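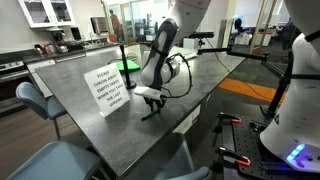 Arm 1 over the shared table, two-finger gripper fitted, marker-like object held at a tilt. Second arm at right on its perforated plate.

Workshop > Notices > Calls > Build participants wanted

Call for participants: Nurkine tabletop arm build

The Nurkine build is looking for people to join the next stage of work. The project runs out of the shared workshop at Ostness, in the combined kitchen and lab room, and uses the big gray table as its work surface. The aim is a pair of arms that can pick up, move and set down ordinary household items under a common controller. The current task is pen handling: grasp a marker, hold it at a set angle, carry it over the table, put it down.

Work starts in March. Sessions are Monday evenings from 6:30 p.m. and last until the bench is cleared. Participation is unpaid. Parts and consumables are paid for by the project.

Open places

1. Gripper and fingers. Design and print replacement fingertips for the two-finger gripper. The present tips hold round stock but let it rotate when it is gripped off center. Experience with CAD and a 3D printer is required. Bring a sample of something you have printed that had to fit something else.

2. Cabling. Reroute the tool cable so that the service loop stays clear of the gripper through the full wrist range. It is currently held with small ties. Applicants should be able to crimp and label connectors and to read a pinout. Drag chain has been discussed and is not ruled out.

3. Calibration. Write and run the hand-eye calibration between the sensor bar and the arm. The bar stands on its own post with a flat base, so any bump to the post invalidates the result. We want a check that takes less than 13 minutes and can be done by one person. Python or C++. Linear algebra at the level of rigid transforms.

4. Test operators (several). Run the pick and place sequence, log the outcome and reset the item. No technical background needed. The target for the stage is 1001 logged attempts, of which 200 are to be done with the lights dimmed. Logging is by paper form, later entered into Totport.

Conditions

Participants must be 18 or older and must complete the bench induction before operating either arm. The induction takes 33 minutes and is given at the start of each session. Long hair is tied back and lanyards come off. One person holds the stop button whenever an arm is powered and enabled. Do not lean on the mounting plate or adjust its clamps.

The kitchen stays in use during sessions. Food and drinks are kept on the back counter.

Drawings and code are released under the workshop's usual open license. Contributors are credited by name unless they ask otherwise.

How to apply

Send a short note to Waldemar Jasińska through the workshop message board, subject line "Nurkine call". State which place you want, which Mondays you can attend, and what you have built before. Two or three sentences on each is enough. Applicants for places 1 to 3 will be asked to come in for one session before a decision is made. Questions about the controller go to Gaétan Doucette.

14 shares | 4 comments

Comments

petra_k
Is place 3 tied to a particular calibration library? I have my own solver from the Wada rover and would prefer to reuse it.

G. Doucette
No. Any solver is fine if it reads our pose log, a CSV with quaternions, w first.

lowtorque
Can test operators come every other week?

W. Jasińska
Yes. Put the dates in your note.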